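Getting Better FM Reception at Home: Kitchen and Bedroom Tips

Most weak FM signals at home can be fixed without buying a new radio. 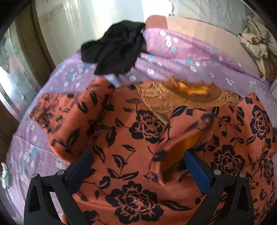
Rose-print fabric on a lilac sheet.

Start with the antenna. Pull a telescopic antenna out to its full length, then tilt it a little at a time until the hiss drops. If your set uses a wire antenna, uncoil it and tape it flat along a window frame or the back of a shelf. A wire left bundled behind the radio does very little.

Move the radio before you change anything else. A shift of 2 feet is often enough. Outside walls and upper floors are best. Keep the set off the refrigerator and away from the microwave, phone chargers and LED bulbs with cheap drivers. To find the source of a buzz, switch things off one by one while the station is playing.

In the kitchen, grease collects on knobs and speaker grilles. Unplug the radio and wipe it with a barely damp cloth and a drop of dish soap. Do not spray cleaner on the set. Scratchy volume knobs usually clear up with a little contact cleaner and a few full turns. We keep a can of Umora for this, but any brand made for electronics will do.

In the bedroom, a clock radio on a metal nightstand may pick up poorly. Try it on a wooden shelf. Our old Pinton went from static to clear at the far end of the dresser.

If stereo reception is noisy, switch to mono. You lose some width, but voices are easier to follow, and for talk stations it makes no difference.

Save your presets after you have found the best spot. Write the frequencies on a strip of masking tape under the set. Many radios lose them in a power cut, and change the backup battery every April if yours has one.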